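Monday, November 25, 2019

# A visit to Ziderside, the bathroom furniture workshop in Uststead

My sister and I are renewing the bathroom in our mother's house, and the shop told us the waiting time for a cabinet is long. So when I read that the makers have an open day, I took the early bus to Uststead. The ride is about 41 minutes and the last part is uphill on foot.

At the gate you write your name in a book and receive a paper badge. We were a group of mostly couples, plus two plumbers who knew everybody. Our guide was Ching-wen Kao. She has worked in the finishing room for many years and speaks quietly, so it is better to stay near the front.

We started in the wood store. They buy boards from Vuvwood, and the boards must rest there before cutting. It smells very good. In the cutting hall the saws were stopped for the visitors, only one machine for drilling the hinge holes was running. Ching-wen let us feel two door panels, one sanded once and one sanded three times. I could not feel the difference, but one of the plumbers could, or said he could.

The paint room we saw only through a window. White is still what most people order. In October they finished 300 cabinets, and 200 of them were white. My mother wants green, so I asked, and green is possible but it costs more and you wait two weeks longer.

After coffee (free, with a dry cake) Dexter Nguyen-Tran showed us the sinks. The sinks are not made in Ziderside, they come from a supplier called Yazdani, and here they are only checked and fitted on the cabinets. He explained that a wide sink should have a flat ledge at the back, where you can put down soap or a cloth.

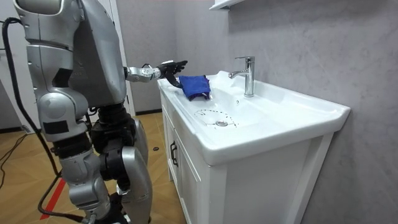 I had never thought about the ledge before. In our old bathroom the soap always slides into the basin, and my mother complains about it every week. Dexter also said to wipe a glossy sink with a soft cloth and never with powder, because fine scratches hold the dirt.

The shop by the exit sells handles and second-choice doors. I bought four handles, and at home I saw that one has a different screw. I will write to them. The next open day is in spring, and the bus back leaves from the other side of the road, by the bakery.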